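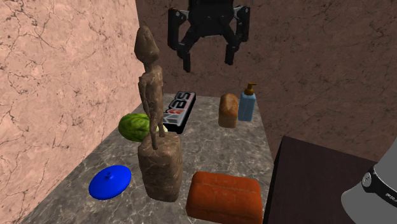 Search this site Enter keywords Go

Unit 3: Supervision in Community Mental Health Teams
Module leader: Liya Feyisa

Clinical supervision is a regular, protected meeting between a practitioner and a more experienced colleague. It is separate from line management, and the two should not share an agenda. Students on placement at Irholm will be given a named supervisor before their first client contact.

Frequency. Full-time staff meet their supervisor every four weeks. Students meet weekly during the first three weeks of placement and fortnightly after that.

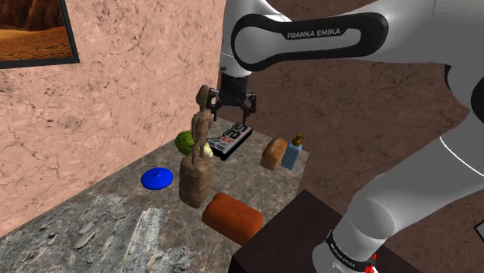 Robot arm and gripper over a marbled tabletop.

Records. The supervisee keeps a short note of each meeting, signed by both parties. Clients are referred to by initials only. Concerns about risk are entered in the clinical record on the same day.

Confidentiality. What is said in supervision remains private unless there is a risk of serious harm or a breach of professional conduct.

Reading for the seminar: Fagundes and Olmedo, chapter 4. Please bring one written question.

Last updated: 15 Jul 2002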